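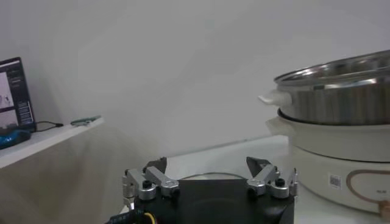 Search this forum Go
Home | New posts | Kitchen | Workshop | Members | Log in

Can a machine do household jobs yet? (moved from Kitchen)

gritstone_pete
3 August 2026

My sister reckons that in a few years we'll all have something in the kitchen that gets the tea ready. I said not in my lifetime. I ran a packing line for 17 years and the machines there were very good at one thing each, and if you changed the size of the box you lost a morning. A kitchen is nothing but different sizes of box. Has anyone seen one do a real household job, start to finish, with no one helping it along?

Panus
Depends what you call a job. Two arms and an ordinary electric steamer will get you a fair way. Lid off and put down flat, buns moved with a two-finger gripper. This is the sort of work I mean: 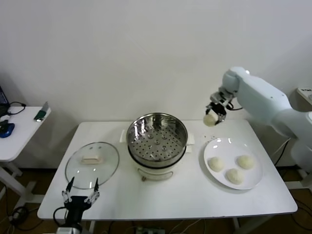 One bun in the gripper, three on the plate.

Soft food used to be the thing people said couldn't be done. A bun isn't a metal bracket. It gives when you squeeze it, and no two are quite the same shape.

gritstone_pete
Fair enough, but that's a clear white table with the plate set out ready. Mine has the post on it, a bag of potatoes and usually the cat.

hundari_lane
Agree with Pete. I do maintenance at a bakery and we had a cell put in last February to move rolls from tray to tray. It does 2000 an hour when it's happy. It's happy when every tray lands in the same spot. Push a tray over by a thumb's width and it stops and waits for one of us. I wouldn't call that doing a chore. It's a conveyor with elbows.

Panus
Your cell is working to fixed positions. The newer ones look at what's in front of them and go from that. Different thing.

hundari_lane
I know what the difference is. I'm saying what we've got on the floor, and what we could afford.

Wellwood

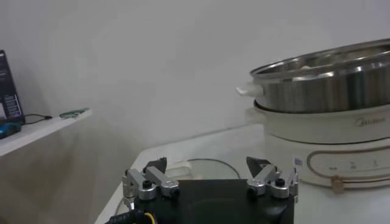 I think people look at the wrong end of the problem. Picking up is mostly sorted. What I'd want to know is how it gets on with things made for human hands. Take the steamer here: a short rounded tab for a side handle on the steel pot, a small tan knob low down on the front, and a glass lid lying flat on the table with its white handle. I lift a pot like that by both sides at once without thinking. Two hard fingertips on a smooth plastic tab, with water in the pot, is a much harder ask than a bun. Then there's the knob. Has anyone seen one of these turn a knob, or does a person always set it going?

dijkstra_fan
I've watched one turn a knob at an open day. It managed it, and it took so long that the man next to me went off for a coffee. Speed is the bit that gets left out. Most of the clips online are sped up, and if you look in the corner it often says so.

gritstone_pete
How sped up?

dijkstra_fan
Varies. The last one I watched said 3 times.

hundari_lane
Slow doesn't bother me much at home. My dishwasher takes over two hours and I don't stand there timing it. I do mind having to go and rescue it.

Panus
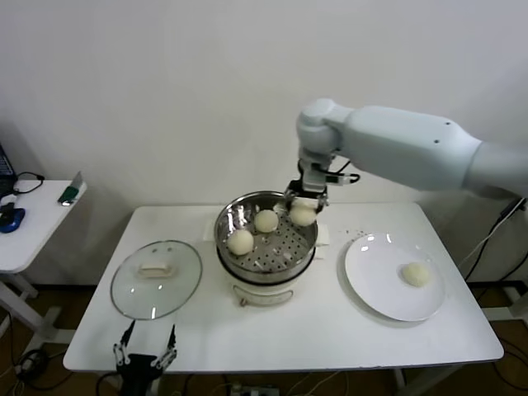
Rescue is the right word, and it's what I'd measure. Forget the best run. Do the same job 200 times and write down every time a person had to step in. I'd also score how close it can work to things it mustn't touch. With three buns in the steamer and the fingers round the one at the back right, it has a metal tray underneath and another bun at the back to keep clear of, and it needs to let go of the thing without leaving a dent. If it can do that all day with a handful of rescues, I'd call the job done, even if it's slow.

Wellwood
What about the crumbs, though? There are some on the table by the plate. Wiping down is half of any kitchen job and I never see it in the tests.

Panus
Some do wiping. Separate task, usually. I'll give you that one.

gritstone_pete
So where we've got to is that it can move the buns, maybe, if I clear the table, do the knob and wipe up. I'll tell my sister.

dijkstra_fan
It's further on than you said in your first post, mind.

gritstone_pete
A bit further on. I'd still not leave it alone with the cat.

hundari_lane
If anyone has a count of rescues over a full shift, bakery or otherwise, please post it. I've got a meeting about a second cell and all I have is the brochure.

Page 1 of 1 | Reply | Back to Workshop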